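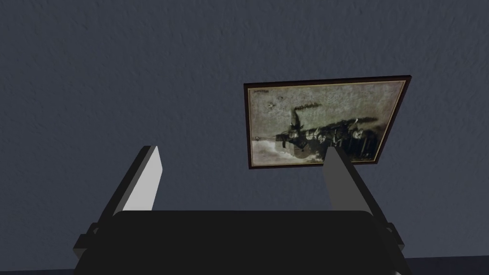
# The Clorwood Branch and the Towns Along It

Local History Project, final report
29 September 2023

## 1. What we looked at

The Clorwood branch was a short railroad line that left the main line at Pennington and ended at a lumber yard in Clorwood. It was 29 miles long. There were stations at Gikgate and Bravberg and a few flag stops between them, where the train stopped only if someone stood on the platform and waved. Our group wanted to find out how the line changed the towns while it was running, and what happened to them after it closed.

We picked the subject for a practical reason. Two of us live in Gikgate and pass the old depot on the way to school. It is a tire shop now. The ticket window is still in the side wall, painted over.

## 2. Sources

Most of our information comes from the Gikgate public library, which has the local newspaper on microfilm. The film is scratched in places and one reel is missing, so we have a gap in the years just before passenger service ended. We also used two printed timetables, a township tax book, and a folder of letters that the Bravberg church kept when its old office was cleared out.

We tried to use the railroad company's own records. The company was bought twice, and the present owner told us by email that papers for the branch were not kept.

We interviewed people as well. None of them worked on the line, but several rode it as children. Their memories agree on the smell of coal smoke and disagree on nearly everything else, including which side of the track the Bravberg water tank stood on. Where a memory and a newspaper report did not match, we went with the newspaper and made a note of it in Appendix B.

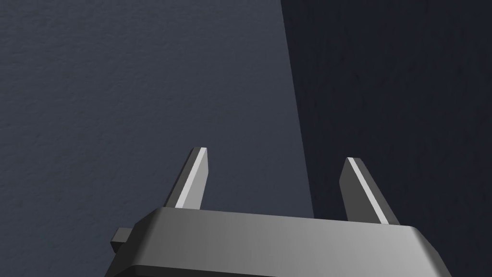 ## 3. Building the line

The line was built to move lumber. Passengers came second, and the first timetable has them riding in a single coach at the back of a freight train. The trip from Pennington to Clorwood took most of a morning. There was a long wait at Bravberg while the engine took on water and cars were set out at the mill.

Gikgate almost did not get a station. The survey ran the track through a valley south of the town, and the newspaper printed angry letters about it for a whole winter. In the end a farmer gave the land for a depot on the north side, and the route was moved. The letters stop right after that, and the next complaint in the paper is about the noise.

## 4. Daily use

By the time of the second timetable the branch had its own passenger train, with one trip each way in the morning and one in the afternoon. High school students from Bravberg rode to Pennington and back. Farmers sent milk and eggs. The newspaper came up from Pennington on the morning train, and one woman we interviewed said her father would not eat breakfast until it arrived.

The tax book shows how business moved toward the track. In the first year we looked at, the stores in Gikgate were on Church Street. Later there was a hotel, a feed store and a bank on Depot Street, and Church Street was mostly houses. Bravberg changed less. Its mill had always been next to the creek, and the track ran along the creek too.

We counted advertisements in the newspaper to see which shops were telling customers to come by train. In the May issues for the earlier year, 53 ads mention the depot or the train. In the May issues for the last year we could read, there are 11. By then many of the ads mention free parking.

## 5. The end of passenger service

We expected to find one clear reason for the closing, such as the paved road. The road opened first, that much is certain, but ridership had already dropped before it did. The mill at Bravberg had cut a shift, and the Pennington high school had started running a bus. Our draft said the road "killed" the branch. 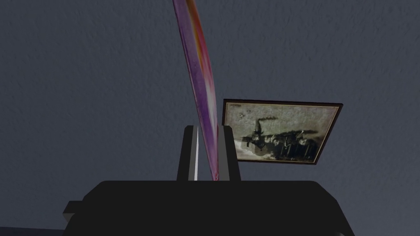
Everett Wojcik disagreed with that sentence and wrote next to it that the mill mattered more, because the freight money had been paying for the passenger train all along. If the mill had stayed busy, in his view, the coach would have kept running half empty for years. We went back to the newspaper and found a public hearing where the railroad's lawyer said nearly the same thing, so we rewrote the section.

Freight lasted a while longer - one train a week, then only when it was called for. The last passenger trip carried 89 people, according to the paper, and many of them had never ridden it before.

## 6. What is left

The rails are gone. Part of the roadbed between Gikgate and Bravberg is a walking path, and the rest is farm road or brush. The Clorwood end is hard to follow on foot. We lost it twice and had to go by an old map.

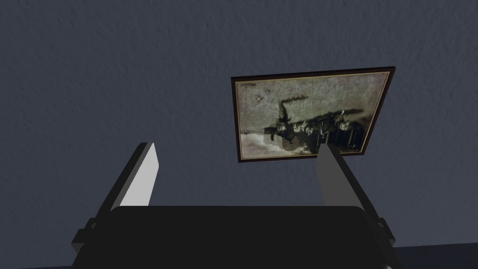 *Figure 4. Steam train print, dark brown frame with gold inner border.*

Bravberg put its station sign in the town office. Pennington still has freight trains on the main line, and the place where the branch split off can be picked out by a curve in the fence.

## 7. Problems and further work

The missing microfilm reel is the biggest weakness. A second copy may exist at the county library, and we asked for it too late. We also spent too much time on Gikgate and not enough on Clorwood, where we interviewed only one person. A group that continues this project should begin there and should look for the lumber yard's account books.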